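April, equipment list for the next round

Went through the order with Tímea. We have 6 hand-held grippers and want 14 before the summer homes start. Zervas will hold the price if we order together. Skostow is cheaper but quotes 60 days.

Finger pads are the running cost. Put down 50 spare blue ones, and a bag of pivot pins.

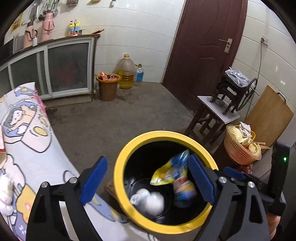 Page last changed: Sunday, 21:40 by Manolis

Kitchen clear-up is the task we budget from. Crinkly packets and crumpled white stuff in a yellow-rimmed bin, so pad grip matters more than reach.

Vangelis wants a second charger per pair. Left it in, marked optional. Still need a carriage figure from Zervas.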